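Ticket 2222: Planner picks the scenic route after grasp on red cube
Project: Brosside / Component: Codetti planner / Status: closed 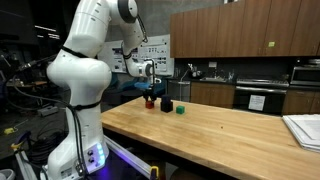
Symptom
Arm gets to the red cube fine. On the lift, Codetti rejects the first 10 plans and accepts one that goes by way of the ceiling.

Log
2023-01-06 planner: start state in collision (gripper, block_black)

Cause
The black block next door was padded by 5 cm in the Pruton scene file. Somebody was being careful in October. The comment says "temporary".

Fix
Padding cut to 5 mm, scene reloaded. Plan time went from 243 ms to something I stopped watching. Green cube left alone – it never complained.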